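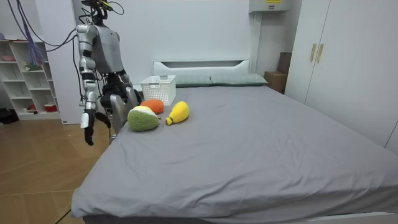
Fitted sheets come off at the corners for one of three reasons: the pocket is too shallow for the mattress, the elastic has lost its stretch, or the sheet has shrunk in the wash. Each has a different remedy, so measure before buying anything. The method below was worked out on a large bed with a gray sheet, standing on a wooden floor, but it applies to any size of mattress. A wooden floor matters only in that a bed frame can creep across it while you pull, so push the bed against a wall or put rubber cups under the legs first.

Measuring the depth

Strip the bed completely, including any topper or protector. Lay a rigid ruler flat across the top of the mattress so that it overhangs the side, then measure straight down from the underside of the ruler to the bottom seam. Do this at a corner and again halfway along one side. Older mattresses are often thinner in the middle, and the corner reading is the one to use. If you sleep on a topper, put it back and measure again with it in place.

Suppose the reading is 30 cm. The pocket has to cover that depth and still turn under the mattress, so add 5 cm for the tuck. A sheet sold as fitting "up to 30 cm" may go on, but it will be at full stretch and will work loose within a few nights.

Now measure the sheet. Turn one corner inside out, flatten the seam and measure from the point of the corner to the elastic without stretching it. Compare the two figures. If the sheet falls short by 2 cm or less, new elastic will usually cure it. If it falls short by more, use straps or replace the sheet.

Checking the elastic

Mark a 10 cm length of the relaxed elastic with two pins. Pull until it stops. Sound elastic should reach at least 18 cm and return to within a few millimetres of its original length. If it crackles as you pull, the rubber has perished and there is no point in going further with it.

Replacing the elastic

You will need 10 mm woven elastic, a seam ripper, a large safety pin and thread to match the sheet. Vadeck and Trandow both sell suitable elastic by the metre. The Trandow one is stiffer and takes longer to thread.

1. Find out whether the elastic runs in a casing or is sewn directly to the edge. The steps here are for a casing. Sewn-on elastic has to be unpicked all the way along.
2. Open 3 cm of the casing at the foot end, on the underside.
3. Cut the old elastic and pin the new length to one end of it.
4. Pull the old elastic out from the other end, drawing the new piece through behind it. Stop at each corner and ease the gathers along by hand.
5. Overlap the two ends by 2 cm and sew across them in a square with a zigzag stitch.
6. Close the casing.

For elastic that runs the whole way round, cut it to two thirds of the perimeter of the sheet. For corners only, use four pieces of 30 cm each.

Fitting straps

Straps with clips are quicker. Use the type that crosses diagonally under each corner, with the clips placed 20 cm either side of the corner seam. Tighten them in opposite pairs - head left with foot right, then the other two - or the sheet will twist. Metal clips hold better than plastic ones but can mark thin cotton. A scrap of felt between the jaws stops this.

Washing

Cotton sheets lose most of their length in the first few hot washes. Washing at 90 degrees is hard on both cloth and elastic, and 40 is enough for ordinary use. Dry on low heat or on a line, with the elastic edge hanging free of the pegs. Take the sheet off the line while it is very slightly damp and put it on straight away if the weather allows - it will finish drying flat and at its full size.

Put on the two head corners first, then the foot corners, and tuck the sides last.

Text by Ulla Rustad

371 shares
2 comments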